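3.2 Maintenance and pre-use checks of the hand-held unit

The unit used at the Hollis site is a two-finger hand-held gripper with a wrist-side camera, built to the Hanley drawing set and running the Skalix logging firmware. Its fingers are driven through a symmetrical linkage, one arm on each side of a ribbed central plate, and the whole of the mechanism is kept inside the camera's field of view. This was a design choice made early on. It costs a good part of the lower image, but it allows the state of the linkage to be judged from the recordings alone, without opening the housing or sending the unit back to the bench.

Three faults account for nearly all of the time lost. The first is play at the lower pivots, which lets one finger lag the other on closing. The second is contamination of the fingertips. The third is slippage of the camera mount, which moves the jaw mechanism in the image and spoils the width estimate. All three develop slowly and are easily missed by an operator who handles the unit every day.

The pre-use check takes the unit through a full open and close cycle, after which it is held open close to a soft surface. Cloth is preferred to a hard target. A hard surface pushes back on both fingers and can take up the play in a worn pivot, whereas loose bedding offers little resistance and leaves the fingers where the linkage puts them. The fingers should stand parallel, with the gap between them centred over the ribbed plate. Pale cloth also gives enough contrast to find both finger edges in poor light, although the threshold has to be lowered and the grain in the image then adds noise to the fitted line.

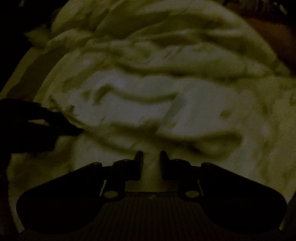

Vasasov objected to this procedure when the protocol was circulated, on the grounds that a parallel reading in the open position says little about behaviour under load, and that a pivot can pass unloaded and still bind at the last few millimetres of travel. The remedy proposed was to drop the open check entirely and record only a closing trace against a spring gauge.

We kept the open check and added the closing trace. The two catch different faults. In the September series the closing trace found binding in a unit that had passed the open check, as predicted, but it gave no warning of a mount that had worked loose, and the open check did. The trace is now taken every 20 sessions, or at once if the open check fails.

Fingertip contamination was dealt with separately. Food items are the worst case in the household set, as sap and fine debris collect on the inner faces and change the friction of the tip. Units used on vegetables are therefore wiped with a damp lint-free cloth before any fabric task is started, and the tips are looked at under a lamp. The approach to a large rounded item also serves to check clearance. Such an item is wider than the open jaws, so the operator has to bring the tips in towards a leaf edge or fold, and the outer pins of the crossbars must remain free of the surface while this is done. Figure 4 shows the unit at close range to an item of this kind.
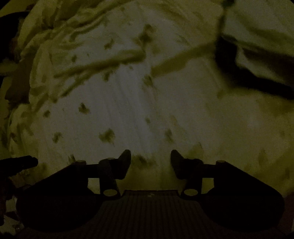
Figure 4. Hand-held unit with fingertips directed at a head of cabbage; the round pivots lie at the base of the fingers and the smaller pins at the outer ends of the crossbars.

Pivot screws are retightened with a torque-limited driver after 400 logged closures. Earlier practice was to retighten by feel, and this did more harm than the wear it was meant to correct – an overtightened pivot stiffens one side of the linkage and produces the same lag as a loose one. Where lag persists after retightening, the pivot bushes are changed as a pair. The longest-serving unit had logged 2059 closures by January 2018 and was on its second pair.

Fabric grasps make the most useful record of jaw condition in normal service. When a thin layer is pinched and drawn taut, the cloth should run straight into the gap between the jaws.

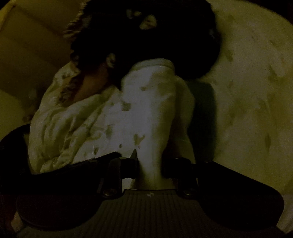 A skewed entry line points to uneven closing, and a layer that creeps during a steady pull points to worn or dirty tips. Neither sign is conclusive if taken singly, as the operator's wrist angle has a similar effect. The log is therefore flagged only where the same skew is found in 7 consecutive fabric grasps, and the unit is then withdrawn for the bench procedure in Section 3.3.

Mount slippage is corrected by loosening the collar, setting the upper edge of the ribbed plate against the reference line in the Skalix viewer and tightening again in small steps. The width calibration is repeated afterwards in every case, including those where the measured shift is below the resolution of the viewer.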